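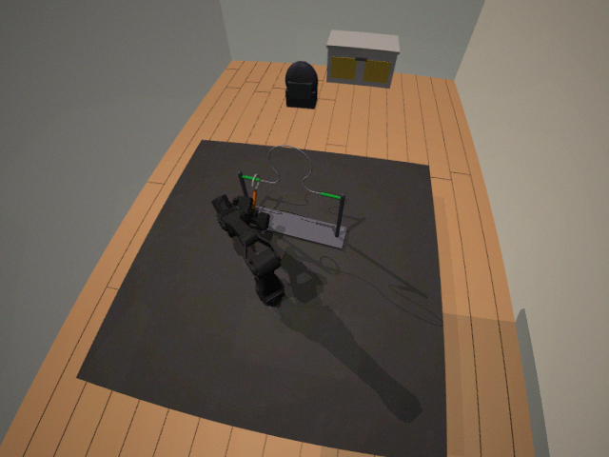
DOTICO RELEASES LILUM 4, MOTION PLANNING SOFTWARE FOR CONTACT-SENSITIVE ARM WORK

For immediate release, June

Dotico today ships Lilum 4, the newest version of its planning and control package for single-arm robots. New planner, new simulator bridge, rewritten logging. Available now to all current license holders.

Main change is the path tracker. Lilum 4 replans during the move and checks clearance at every step, so a tool can follow a curved guide without the operator entering waypoints by hand. Benchmark task for the release is the wire loop: a ring on an orange handle, a bent wire between two green sleeves, all rendered in simulation. Room layout and lighting load from one scene file. Users can swap in thier own.

The release suite runs 1123 simulated trials, split between overhead, side and wrist views. Results are written to a single log with joint positions, ring pose and contact flags. Replay works from any time stamp.

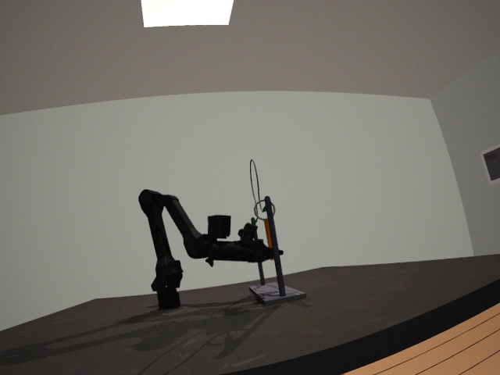 Poirier, an early-access customer, said that the new logs had already changed how its team debugs a planner, and that it wanted the same format on its older cells before the end of the year. Hirnier asked for finer control over the replanning rate, that went in with the final build.

Also new in this version:

Collision margins set per link, not per arm
Batch runs of up to 512 seeds from the command line
Wrist camera rendering with the gripper fingers in view, for perception training
Plain text config files, old projects import with no edits

Perception and planning now share one clock. Earlier versions kept two, and drift between them was the most reported bug in the tracker. Close views from the gripper can be rendered alongside the wider ones and saved with the same step number.
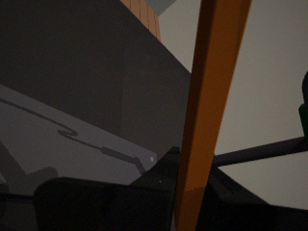
Does Lilum 4 need a new license?
Current licenses cover it. New users get a 30 day trial with every feature switched on.

Downloads and release notes are on the Dotico customer page. Press inquiries to the Dotico media desk, mornings preferred.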